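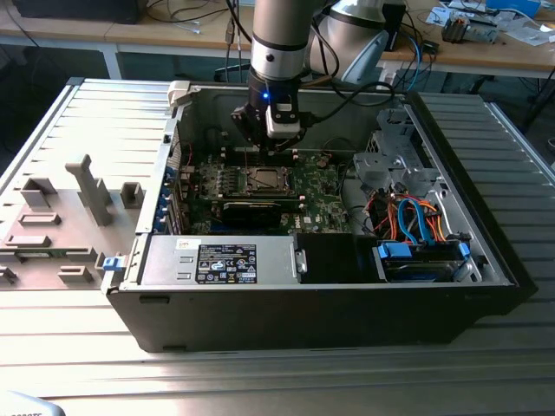
Paltgate Practice Tower
Used full-size desktop for repair and assembly classes

Price: $135 per tower
Condition: used, sorted and cleaned
Availability: in stock
Sold as: complete tower with side panel

The Practice Tower is a used Dell desktop sold for taking apart and putting back together. It is meant for classrooms, repair clubs and anyone who wants to learn the inside of a full-size computer on something that doesn't matter if it gets scratched. We do not sell it as an office or home computer, and it comes with no operating system.

We picked this case style for our class stock because it opens flat. Lay the tower on its side, take off the side panel, and the motherboard, power supply, graphics card and drives can all be reached from above. Two students can work at one tower if they sit on opposite sides of the table.

What is in the tower

Motherboard, green, mounted in the case
Processor, in its socket under a metal retention frame
Memory, one module
Graphics card, black, in an expansion slot
Power supply, with its label in place
Hard drive, in a carrier with blue rails
Drive cage, metal
Data and power cables
Side panel

The hard drive is wiped before the tower leaves our shop. Drive capacity and processor model vary from one tower to the next, and we can't match them to a request. If you need a set of towers for a class and the differences would be a problem, write to us before ordering and we will see what is on the shelf.

What is not included

Monitor, keyboard, mouse, power cord, operating system, extra memory, thermal paste, tools. The tools we sell separately are listed near the end of this page.

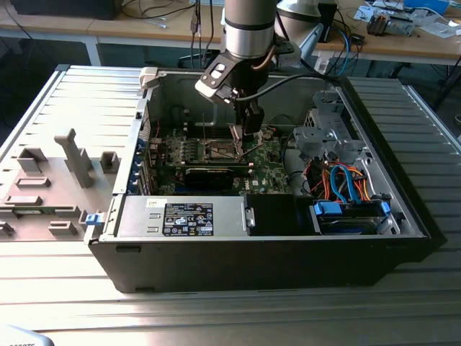

Can students remove the processor, or is the tower only for the easier parts?

The processor can come out. It is held by a lever and a retention frame, and the work should be done with the power cord unplugged and the cooler area cleaned of old paste. We suggest leaving it for the last lesson. Bent socket pins are the most common damage on towers that come back to us, and a board with bent pins usually can't be brought back into use.

Parts held with latches and clips

A good share of the first lessons can be done by hand. The expansion slot brackets at the rear have blue latches. The hard drive carrier has blue tabs at both ends. There is a blue latch next to the power supply too. Students can learn to tell a part that is meant to be touched from one that should be left alone, which on this case is mostly a matter of color.

The memory module is held by latches at the ends of its slot. Press the latch outward and the module lifts. When it goes back in, the notch has to line up with the key in the slot. If it will not seat, turn it around and try again without pushing harder.

The drive cables should be unplugged by the connector body and never by the wire. They are orange, red and blue, so it is easy to note which one went where. Have students write it down anyway.

Setting up the work table

Use a flat, steady table with enough room for the tower on its side and the panel next to it. The panel needs nearly as much space as the tower. Put it down with the inner face up, as the molded parts on that side stick out and the panel rocks if it is turned over.

Keep a tray for screws. Muffin tins work. So do egg cartons, though they tip over more easily.
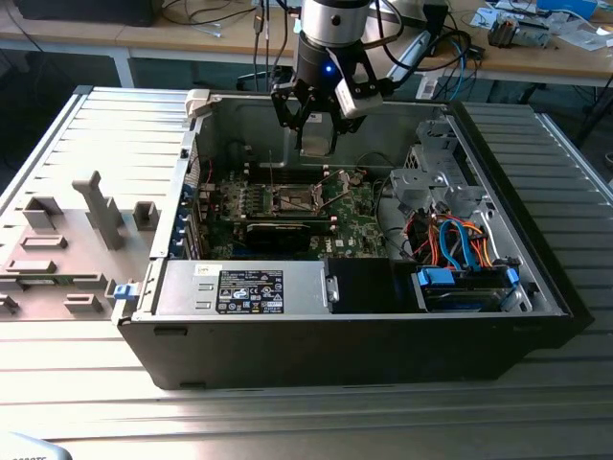
Photo: Paltgate workshop

A metal table is fine for working on an unplugged tower. Do not power up a loose board on bare metal. If the board is coming out of the case, set it on a cardboard box or a rubber mat first.

Touch bare metal on the case before handling the board or the memory. Wrist straps are a good habit and we sell them, but they are not needed for the case, panel and cable work in the first lessons.

Suggested order of work

Our own Saturday class uses this order. It fits in one long session with a break, or two short ones.

1. Unplug the power cord and hold the power button down for a few seconds.
2. Lay the tower on its side and take off the panel.
3. Find and name the main parts before removing anything.
4. Unplug the hard drive cables and slide out the carrier.
5. Release the graphics card and lift it straight up.
6. Take out the memory module.
7. Unplug the power leads from the board and remove the power supply.
8. Open the processor retention frame, if the class is ready for it.
9. Put everything back in reverse order.

Step 3 takes longer than people expect. Beginners tend to confuse the drive cage with the power supply, and most have never seen a coin-cell battery on a board. Give them ten minutes with the panel off and their hands in their laps.

At step 8, stay close to whoever has the lever. The frame needs a fair amount of force to close,
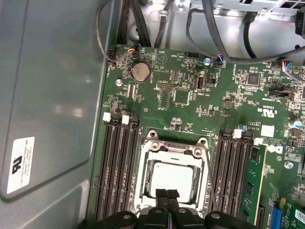 and the force worries people the first time. It should feel firm and even. If it feels stuck, open the frame again and check that the processor is sitting level in the socket before going any further. The gold contacts on its underside should not be touched, so hold it by the edges.

Wear over time

Towers used in a weekly class last a good while. The plastic latches go first, usually on the expansion slots. A slot with a broken latch can still be used for practice. Memory slots hold up well as long as the module goes in straight. The screws wander off, and we will put a small bag of spares in your order if you ask for one in the notes.

Tools and supplies that go with it

Zumis screwdriver set, magnetic tips, with case
Pradex thermal paste, small tube
Wrist strap with clip
Screw tray with lid

None of these is required to open the tower or remove the drive. You will want a screwdriver for the board and fresh paste if the cooler has been off.

Shipping

Each tower ships in its own carton with foam at both ends. Orders of 2 go out on one label if they are for the same address, with a combined weight of around 43 lb. Pickup from our shop is free. Bring a car, as the cartons are awkward to carry on a bus.

Please check the carton before you sign for it. If a corner is crushed, open it right away and look at the drive cage and the board.

Returns

You can return a tower within 7 days if a listed part is missing or the case arrived damaged. We do not take returns for parts broken in class, but we will take the tower back for recycling at no charge if you drop it off.

Single replacement parts, including side panels, drive carriers and power supplies, are on the Practice Tower Parts page.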